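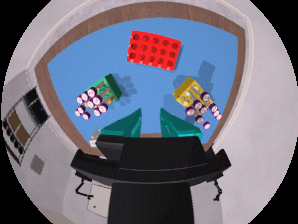
On the question of how to split the next batch of simulated rack demonstrations: I would divide by source rack before dividing by anything else. The wrist view in the start state has the empty red rack at the far side, the green rack to the lower left and the yellow one to the lower right, both holding purple-capped tubes, with the fingers open. In that view the tubes lean outward on both sides, to the left from green and to the right from yellow, and the caps overlap one another. A policy that has learned to separate overlapping caps on one side has not necessarily learned it on the other. I ran the check below before replying.

Quoting from the earlier message:

> We have 3,646 episodes in the Belay store after filtering. I would like
> to cut this to two sets of 1,000 for the comparison, one scripted and
> one teleoperated, matched on episode length. Is there any reason not to
> sample uniformly? Also, should the failed grasps stay in? Zilico drops
> them by default on export and I had to override that.
>
> Ibsa Woldemariam

Uniform sampling is fine for the scripted set. The script picks the source rack with a coin flip and the target hole from a shuffled list, so both are close to balanced already. It is not fine for the teleoperated set. Operators prefer the side that matches their dominant hand, and they fill the far row of the target first. If you sample uniformly you keep both habits, and the comparison will then measure them along with whatever you meant to measure.

What I did instead, on a copy:

1. Grouped the teleoperated episodes by source rack and by target hole index. The target has three rows of five, so that gives 30 cells.
2. Capped each cell so that no cell was more than twice the size of the smallest.
3. Matched on episode length inside each cell, not over the whole set.

Two cells on the near row were too thin to match. They need 88 more episodes between them. I would collect those before freezing the split. Upsampling them would repeat the same few operator trajectories, and the last time we did that the policy copied a pause above the hole that came from one person.

On failed grasps: keep them if the episode contains a recovery, drop them if it ends at the failure. The Wovon loader reads the outcome flag but ignores the retry counter, so an episode with two misses and a final success is loaded as a clean success. That is acceptable for behavior cloning. It is wrong for anything that uses the flag as a reward, and the README should say so.

Smaller points:

Length matching uses the wall clock field at present. Please use simulation steps. The teleoperated episodes were recorded on two machines and one of them ran slow, which stretches the wall clock times by an amount that varies with load.

Lens distortion is applied at render time. If anyone re-renders from saved states, the distortion coefficients have to come from the episode header. The defaults in the current branch were changed in December and do not match the older episodes. I found this out by comparing pixel positions of the table border between the two and losing an afternoon.

Tube cap color is constant across the whole store. I have no objection for this comparison, but we should not claim anything about generalization over appearance from it.

The grouping script is in my branch under tools/split. It takes the manifest path and a seed and writes a new manifest, and it does not touch the episodes. Run it with the dry run option first and look at the cell table. If your table differs from mine in anything except order, send me the manifest hash.

I have not checked whether the Skindska episodes carry the source rack field. If they do not, leave them out of the matched sets for now.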